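The towel arm has a spot on our floor now, and I am way too excited about it

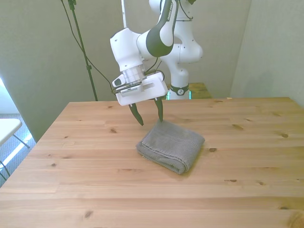 The arm at the pine table, fingers open over a folded gray towel.

I've been at Prerano for seven years, and for most of that time my shoulders could tell you exactly how many towels we'd done by lunch. We're a small linen service (gyms, a couple of hotels, one very demanding spa) and towels are the bulk of it. So when Shengli Lei, who runs our back room, said we'd be trying out an arm for the stacking end of the job, I may have clapped. In a meeting. With people in it.

First thing I learned is that towels are hard! A box holds still and keeps its corners. A towel sags, and the front edge is really three or four rounded layers sitting on top of each other, and if you pinch the top one only, you've unfolded the thing. I'd never thought about that in my life. My hands just knew. Now I spend a good part of the morning thinking about where the back edge is and how far down the fingers should go before they close, and I love it, I can't help it.

What's changed for us so far is mostly the order of the day. We used to fold and stack in one go, five of us along the wall. Now two people fold, and they fold much more carefully than before, with the thick edge facing the same way every time. Deng, our evening shift lead, grumbled about that for a week. Then he started doing it at home, according to his wife. The rest of us have moved over to inspection and mending, and that pile had been waiting since spring.

There are things I miss. The folding wall was where we talked, and with folks spread out it's quieter. We've started taking the 10:30 break together to make up for it, and somebody usually brings oranges. I also worried about hours, same as everyone. Shengli sat down with us before anything was switched on and put it in writing that nobody's hours go down through the trial, and so far that's held. I'd want that on paper anywhere.

It isn't fast yet. I can still beat it easily and yes, I've raced it. But I went home in November with shoulders that didn't ache, and I signed up to learn the setup side, how you teach it a new size and so on. Bath sheets are next. They're huge and floppy and I have a lot of opinions about them, so expect another post.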